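Firnwood clinics move liquid iron patients to alternate-day dosing

The outpatient clinics in Firnwood and Bakilana will change their standard instructions for adults taking liquid iron for mild iron deficiency. Starting in June, new patients will be told to take one dose every other day instead of one dose daily. Patients already on a daily schedule will be reviewed at their next blood draw and should not change anything before then.

The change follows an internal review of 139 adult patients treated at the two clinics. All had low ferritin, the blood marker for stored iron, and none had severe anemia at the start. Blood samples were processed at the Stiltano laboratory, which both clinics already use for routine work.
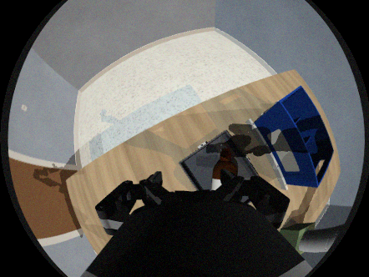 What the review found

Patients were followed for 11 weeks. Ferritin rose in both the daily group and the alternate-day group, and the difference between the two at the final draw was small. Stomach complaints were less common in the alternate-day group. Constipation accounted for most of the gap, followed by nausea in the first hour after a dose.

The likely mechanism is hepcidin, a hormone made in the liver that limits how much iron the gut takes in. Hepcidin goes up after an iron dose and can stay up into the next day. A second dose taken during that time is absorbed less well, and the iron left in the gut may add to side effects. Spacing the doses gives the hormone time to come back down.

The review had limits. Patients were not assigned to groups at random, and doses were self-reported. Patients who were pregnant, on dialysis or recovering from stomach surgery were left out, and the new instructions do not apply to them. They also do not apply to children.
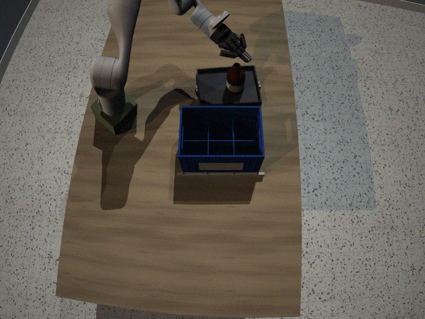 Small brown bottle on a dark gray tray, with a blue plastic crate in front of it.

Timing with food and other medicines

The clinics have also revised the handout on timing. Iron should be taken in the morning on an empty stomach where this can be tolerated. Coffee, tea, milk and calcium tablets should be kept at least 2 hours apart from the dose. Thyroid medicine and some antibiotics need a longer gap, and the pharmacist will write the interval on the label.

Patients who feel sick on an empty stomach may take the dose with a small snack. Absorption will be lower — the clinics consider this acceptable if the other choice is stopping treatment. Dark stools are expected with iron. Black, sticky stools with a strong smell are a different finding and should be reported the same day.
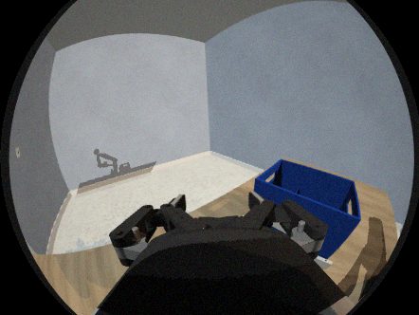
Wooden work surface and open blue container.

The appointment and reminder system, supplied by Clevar, has been updated to handle the new schedule. The earlier version could send daily or weekly messages only. Patients without a cell phone can ask for a printed calendar with the dosing days marked. A missed dose should be taken the next day, with the count started again from there. Doses should not be doubled.
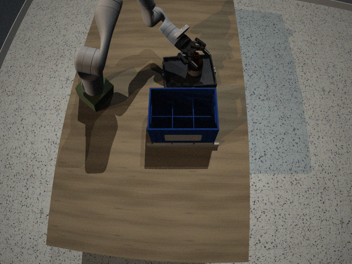 Dosing errors made up a separate section of the review. Almost 30 patients said they had at some point measured a dose with a kitchen spoon, which can give a volume well above or below the one prescribed. The handout now asks for the oral syringe supplied by the pharmacy, filled at eye level over a flat surface with clear space on it. A table like the one shown, with bare wood along the near side, leaves enough room to set down the syringe and cap. Liquid iron can stain teeth, so the dose should go toward the back of the tongue and be followed by water. Store the product out of reach of children at all times; an iron overdose in a small child is an emergency, even if the child looks well.

Follow-up blood work stays on the current schedule, with ferritin and hemoglobin checked together. If ferritin has not risen by the second draw, the clinician will look for ongoing blood loss or poor absorption before changing the dose. The Bakilana clinic will take questions by phone on weekday mornings.

Recent items

Firnwood blood draw desk opens at 7 a.m.
Reading your ferritin result
Vitamin B12: tablets or injections?
Stiltano laboratory changes fasting instructions
Bakilana clinic extends pharmacy hours
Calcium tablets and thyroid medicine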